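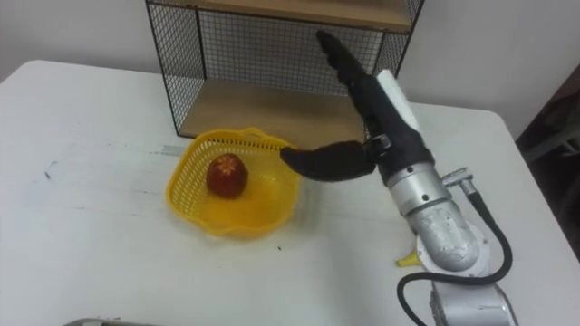

Maëlys Hamel | Relatório de projeto, Seminário de Literatura Comparada | 5 de fevereiro de 2020

Imprimir | Enviar por e-mail

Quando entreguei a proposta, o título era "A figura do tradutor na crítica de poesia". O professor Tihomir Dervishi devolveu-ma com uma única pergunta a lápis na margem: que crítica? Tinha toda a razão. Eu andava há semanas a falar "da crítica" como se fosse uma senhora sentada num café, com opiniões sobre tudo, e não tinha escolhido um único texto para ler a sério.

Acabei por ficar com a Flavside, uma revista literária trimestral que a biblioteca da faculdade tem quase toda, encadernada em tomos verdes que largam pó na roupa. Li 40 números, que somam 83 recensões de poesia traduzida (deixei de fora as notas de meia dúzia de linhas no fim de cada número, porque ali nem o poeta tem direito a adjetivo). A ideia era simples: ver quando é que o tradutor aparece, com que palavras, e o que é que essas palavras dizem sobre a maneira como o recenseador imagina um poema noutra língua.

Primeira surpresa, e confesso que me estragou a introdução que já tinha escrita: em 78 dessas recensões o tradutor é nomeado. Eu vinha preparadíssima para denunciar o silêncio! Tinha até um parágrafo inflamado sobre a invisibilidade, com três citações, que foi direitinho para o lixo. O nome está lá. Só que na maior parte dos casos está na ficha, entre a editora e o preço, e depois o texto segue durante duas ou três páginas a elogiar "o ritmo do poeta", "a secura do seu verso", "aquele ponto final inesperado", tudo citado em português, claro, com uma tranquilidade que me começou a fazer comichão. 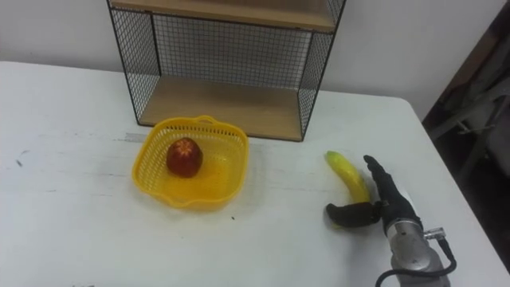

Foi a partir daí que o projeto mudou de pergunta. Passei a interessar-me pelo modo como se lê um verso traduzido quando se está a falar do original. Há um caso que me ocupou quase um mês, o da antologia de Diệp. Para quem não conhece: é um livro pequeno, de poemas curtos sobre um rio e uma casa de família, e teve duas traduções portuguesas com poucos anos de intervalo. A Flavside recenseou as duas. A primeira recensão fala de uma poesia "de contenção, quase avara"; a segunda, de uma poesia "líquida, que se derrama de estrofe em estrofe". Os poemas são os mesmos, pela mesma ordem.

Pus as duas versões lado a lado e percebe-se bem de onde vem a diferença. A primeira tradução corta as conjunções e fecha quase todos os versos com ponto. A segunda usa vírgulas, muitos "e", e deixa as frases atravessar o fim do verso. Não leio vietnamita, digo-o já, e por isso não posso arbitrar qual delas está mais perto (o professor insistiu, e bem, que eu escrevesse esta frase sem rodeios e logo no capítulo em que ela pesa). O que posso mostrar é que cada recenseador descreveu com bastante rigor a tradução que tinha à frente e atribuiu o resultado a Diệp.

Depois disto fiquei um bocadinho obcecada com adjetivos. Fiz fichas em papel, que a folha de cálculo me dava sono, e agrupei-as em cima da cama por famílias: palavras de vidro (transparente, límpida, translúcida), palavras de obediência (fiel, respeitosa, escrupulosa) e palavras de conforto (fluente, natural, agradável). As de vidro ganham de longe. É engraçado que uma boa tradução seja tantas vezes uma janela e quase nunca uma parede ou uma escada, e gastei umas boas páginas do capítulo dois com isto, talvez demasiadas.

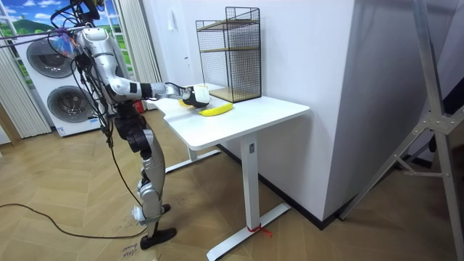
O capítulo três é o meu preferido e também o mais frágil. Trata das recensões assinadas por pessoas que também traduzem. Esperava que fossem mais atentas ao trabalho dos colegas, e algumas são: a recensão a Hodidholm, por exemplo, discute durante um parágrafo inteiro a escolha entre "lume" e "fogo" no poema de abertura, e é das coisas mais bonitas que li este ano. Mas outras são de uma dureza que me deixou de boca aberta, com listas de erros e pouco mais, e em duas delas mal se fica a saber de que tratam os poemas. Escrevi que havia aqui "uma ética profissional em tensão". O professor sublinhou e pôs um ponto de interrogação. Continuo a achar que há qualquer coisa, mas aceito que a minha amostra não chega para o dizer com aquela pompa.

Também me meti numa comparação com a revista Grinstead, que é de língua inglesa e tem a coleção digitalizada. Descarreguei 1460 páginas num entusiasmo de fim de tarde e depois tive de admitir que não havia tempo. Usei só um dossiê temático, de um mês de maio, em que os próprios tradutores respondem às recensões que receberam. Queria tanto que houvesse uma coisa assim na Flavside! Há ali uma resposta que cito inteira no anexo B, de uma tradutora que agradece o elogio ao "ouvido infalível do poeta" e explica, com muita paciência, que a rima elogiada não existe no original.
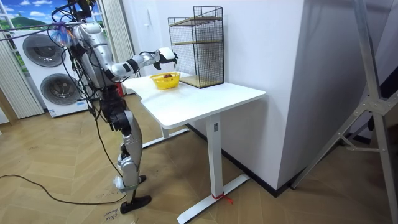 Quanto ao que correu mal: comecei a redigir tarde, citei a partir das fichas sem voltar aos tomos e tive de refazer as notas todas do capítulo um, porque tinha trocado a numeração dos volumes com a dos números. Se alguém do próximo ano pegar nisto, copie a página de rosto antes de mais nada. A bibliografia também podia ser menos francesa, eu sei.

Gostava de continuar com as duas versões de Diệp, desta vez com alguém que leia a língua, e deixar as contas em paz. Já falei com uma colega de Estudos Asiáticos, que ficou de me dizer alguma coisa depois dos exames. Os anexos A (lista das recensões) e B (dossiê da Grinstead) seguem em ficheiro separado, e o C ficou pelo caminho.

Partilhar (12) | 3 comentários

Contacto | © 2020 Seminário de Literatura Comparada, textos dos alunos | Voltar ao topo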